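Changes to the Equipment Replacement and Reuse Program

2019-01-28

The Office of Information Services has completed its review of the way desktop computers are assigned, replaced and retired across the Khunthong campus. The revised program takes effect in February and applies to all academic and administrative departments. Department heads received the full text of the policy last week. The main points are set out below for all staff.

Under the previous arrangement, each department bought its own desktop computers and decided for itself when to replace them. The review found that this led to uneven results. Some offices replaced working machines early in order to use funds before the end of the budget year, while others kept equipment well past the point at which it could run current software. The campus inventory now lists 1,304 desktop computers, and their ages vary widely from one building to the next.

From February, purchasing will be handled centrally. Departments will keep their existing equipment budgets, but orders will be placed by Information Services on their behalf. Samina Usmani, Director of Information Services, has been named as the responsible officer for the program. Requests that fall outside the standard models, including those for laboratory instruments and large-format design work, will be reviewed individually and should be sent with a short statement of need signed by the department head.

Machines that are returned will be assessed before any decision is made about disposal. Those in sound condition will be offered first to departments on the waiting list, then to the student loan pool. Parts that remain usable will be kept as spares.
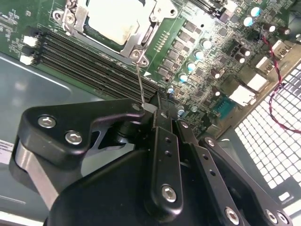
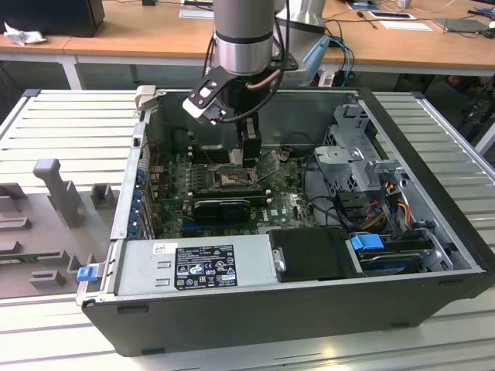 All storage drives will be erased or destroyed before equipment leaves the campus, whether it is sold, donated or recycled. Staff are reminded that files kept only on a local drive cannot be recovered after a computer has been returned. Work files should be moved to the department's shared storage in advance. Information Services will not copy files from returned machines unless a request has been made in writing before the collection date.

The first group of replacements will cover 70 computers in the Admissions Office, the Registrar's Office and the lower floor of the library. Driss Farouk will coordinate the schedule with these offices and will confirm collection times by email. Employees do not need to be present when their computer is collected, but monitors, docking stations and power cords should be left at the desk with the machine. Personal items, including privately owned keyboards and headsets, should be removed beforehand.

The student loan pool will also be expanded. A further 25 desktop computers will be set aside for students who live in campus housing and do not have a computer of their own. Applications will be accepted through the Dean of Students, and loans will run for one semester with the option to renew. Questions about eligibility may be directed to Su-chen Su in that office.

Two information sessions for department administrators will be held in February in Room 16 of the main administration building. Attendance is not required, but each department is asked to send at least one representative. Dates will be posted on the staff calendar.

Comments on the policy may be submitted in writing to Qusai Sleiman, Policy and Records, through the end of February.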